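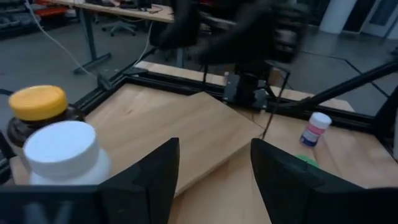 Every house breathes a little. Air goes in and air goes out, even when all the windows are closed. It passes under doors, around window frames and through small holes where cables enter the wall. A moving bit of air like this is called a draft. Some air must move through a house, or it becomes stuffy inside. But if a jar is standing on the table with a wide screw cap on it, like the white one in the picture, the air inside stays in there, and the air outside stays out. Now imagine the same jar with its cap only half turned. Air can slip through. An old house is often like the jar with the half-turned cap.

Why does the air want to move?

Warm air is lighter than cold air, so it goes up. In winter the warm air in your house climbs to the top floor and looks for a way out. It finds the attic door, or the gap around a lamp in the ceiling. When it leaves, the house must take new air from somewhere. The new air comes in low down, and it is cold. For this reason your feet can be cold on the floor while your head feels fine.

Wind does it also. When the wind pushes on one side of the house, it presses air in through the cracks on that side. On the other side it pulls air out.

The old schoolhouse in Drenach

In the village of Drenach there is a schoolhouse which was built in 1746. Its walls are thick stone, and people thought that the walls made it cold. One October the windows were checked, and 7 of them had gaps at the bottom. The front door had a gap so big that leaves came in. The gaps were closed with soft strips, and a brush was put under the door. The walls stayed the same as before, but the children in the back row could take off their coats.

How to find a draft

You can be a draft detective at home. You need a ribbon or a thin strip of tissue paper, as long as your hand.

Choose a windy day. Close the windows and the outside doors. Hold the strip by one end, near the edge of a window. Keep your arm still and wait while you breathe three times, with your face turned away. Does the strip hang straight down? Then try the next place. Does it dance? You found a draft!

Good places to try are the letter slot, the bottom of the front door, and the corners of old windows. Please do not try near a stove, a heater or an electric outlet, and never use a candle.

Draw a plan of your home and make a blue arrow in every place where the strip moved. Show the plan to a grown-up. Many small gaps can be closed in one afternoon. Vents in the wall must stay open, so do not cover them.

Words to remember

Draft: air that moves through a gap.
Seal: to close a gap so that air cannot pass.
Vent: an opening that was made on purpose, to let fresh air in or old air out.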